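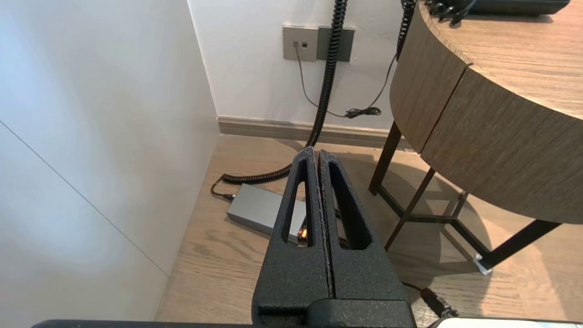

Reading time: 2 minutes

The software team at Vávra has one rule for the wrist camera: the planner must never trust a single picture. I met their lead developer in November, when the third version of Lomden, their perception and planning package, was almost ready.

"People ask me about grasping," she said. "I answer that grasping is the easy part. Cables are the hard part."

A coiled cable on a floor is difficult for the software. It is thin, it is dark, and its shape can change with every touch. The first version of Lomden treated each coil as many small objects and planned a path between them. "It was very proud of this path," she told me. "We were less proud."

The present version joins the pieces into one line and keeps a distance of 20 millimeters on both sides. The gripper's own fingers were another problem. They fill much of the view, and through the openings in them the camera still sees parts of the floor. The team first masked the whole finger and lost those parts. Now the mask follows the openings too.

"An indicator light behind a finger is useful information," she said. "Why should I throw it away?"

For testing they use 796 recorded views, and 600 of them contain at least one cable. On the office computer the full set takes 11 minutes, so the developers run it before lunch and again before going home.

I asked what remains to be done. She mentioned shadows of table legs, which the older model liked to report as solid bars. The fix comes from Premby, a depth filter written at the Lincombe office, and she is not yet satisfied with its speed.

"It is correct," she said, "but the arm stands and thinks."

Contact | © Vávra | Back to top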